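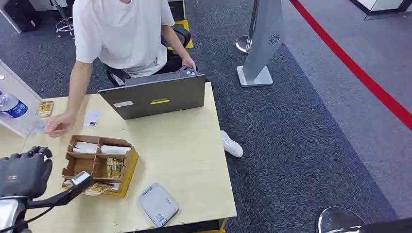

Checkout table, Monday afternoon. Laptop side and robot side.

Third week of the project and I still can't say what we are being graded on. The handout says "a complete retail interaction," and everyone on the team reads that differently. I read it as: the robot takes an item out of the box, scans it, and hands it over without a human touching anything in between. The others read it as: something that looks good for four minutes in May. I suspect they have read it correctly.

We named the shop Tastance. I voted against it. It sounds like a toothpaste, but it's on the slides now and changing the slides takes longer than changing the code, so Tastance it is.

Spent the first hour on the scanner. The arm gets it over the table fine. Where it points once it's there is another question. The white card with the square code is supposed to be the easy target, flat on the table, good contrast, nothing shiny. The gold cards are the hard ones, with the clear plastic over them. I said two weeks ago that we should drop anything in a sleeve until the flat card works every time. I was told the gold ones look better from the audience. Fine. They do look better. I wrote down that I objected.

The log for the whole day has 100 scan attempts in it and 63 good reads. The group chat was very happy with this. I looked at which ones they were. Nearly all the good reads came from the flat card, and a lot of them were back to back with the arm not moving, so I don't see how those are separate attempts. It's one attempt that we counted over and over. If you take those out I don't know what the number is, and I asked if we could work it out before putting 63 percent on a slide. The answer was that we'd put a footnote. I have never seen anybody at one of these demo days read a footnote.

The hand is my other complaint. It has five fingers and we are using it to do a job that two would do better. I know it's the hand we got with the course and I know nobody asked me. But every session we lose time to finger poses, and the poses we end up keeping are the ones that look like a person about to pick something up. The cardboard box doesn't help. The dividers are close together and the rolls lie flat in there, so the fingers have to come down from above and there isn't much room on either side. I measured the gap at lunch and then measured it again, hoping. Same gap. My suggestion is to cut one divider out. The reply was that a real store wouldn't cut its display up to suit the cashier. A real store would also not have a grad student with one hand on the laptop ready to stop the cashier.

Which brings me to the part of the report I've been given to write, "Level of Autonomy." I have a blank page and a title. The motions were recorded by us. The order of the motions was picked by us. The robot decides when the scan has happened, sort of, and if it hasn't, it waits, and then one of us presses a key. I don't want to call that autonomous and I don't want to be the person who tanks the grade either. Draft one says "supervised." I expect it to come back with that word crossed out.

The Cao team, two tables over in the schedule, claims 1000 picks without a failure. I'd like to know what they count as a failure. I'd also like to know when they did it, because at one pick a minute that's most of a weekend and the lab at Flakuvthorpe is locked on weekends. They may have run it in simulation and not mentioned it. Or they may be better than us, I'm keeping that open.

One good thing, so this isn't all griping. I changed the approach so that the scanner comes in at a slant toward the box. No claims yet. I've set myself 400 runs before I say the word "fixed" to anyone, flat card and sleeved card logged in separate columns, every key press logged too. That will take the rest of the week at least and I'll be doing it alone, I can tell from how quiet the chat went.

Missed the 6:40 bus to Pudby and had to wait for the next one. Read the rubric again while I stood there. "Presentation" is worth more than "Reliability." Should have read that page first.

To do tomorrow: fresh printout of the flat card, ask again about the divider, separate columns in the log. Charge my own laptop.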